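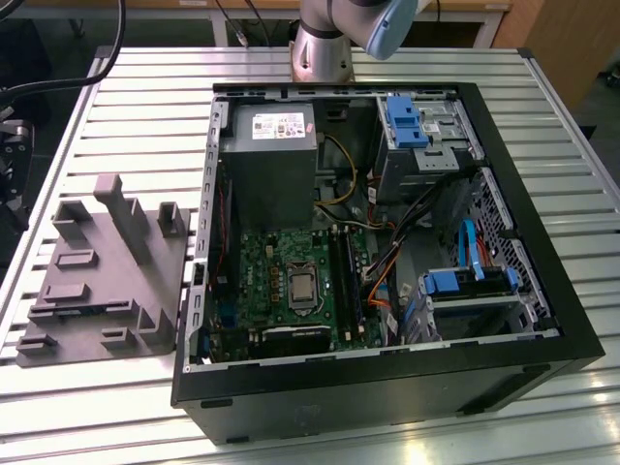 A computer case, also called a chassis, tower or enclosure, is the housing that holds most of the internal parts of a desktop computer. It gives mechanical support to the motherboard, the power supply and the storage drives, directs the flow of cooling air, and limits the escape of electrical interference. Most tower cases are built on an inner metal chassis with an outer shell fixed over it, and one side panel can be removed for service. With the panel off and the tower laid on its side, the motherboard faces upward and can be reached without strain. The power supply usually occupies a corner of the chassis, with bundled yellow and black wires leading toward the middle of the case, and carries a printed label with regulatory symbols. Drive bays are commonly grouped in a separate metal cage, in some designs released by a colored plastic latch, such as a bright blue one.

Layout

The position of the motherboard is set by the pattern of mounting points in the chassis. Standard patterns allow boards from different makers to be used in the same case, although large manufacturers have often used layouts of their own. The processor socket, memory slots and expansion slots are placed so that each can be reached once the side panel is off. Memory modules are held by latches at the ends of the slots. The processor is normally covered by a cooler, which must be taken off — and the old thermal compound cleaned away — before the processor can be replaced.

Service and reuse

Before a case is opened, the computer is shut down and the power cord is unplugged. Technicians commonly wear a grounded wrist strap. The power supply is treated as a sealed unit, as its capacitors may hold a charge after the cord has been removed.

Used towers are widely taken apart for spare parts. The Katholm reuse workshop, founded by Deisy Muñoz, received 3,000 desktop computers in its first three years and recorded 2,951 of them as fully dismantled or returned to use. Its service manual, edited by Asif Niazi, sorts cases by the way the drive cage is attached — by screws, rivets or a latch — and lists more than 200 models.

See also

Motherboard
Power supply unit
Drive bay
Electronic waste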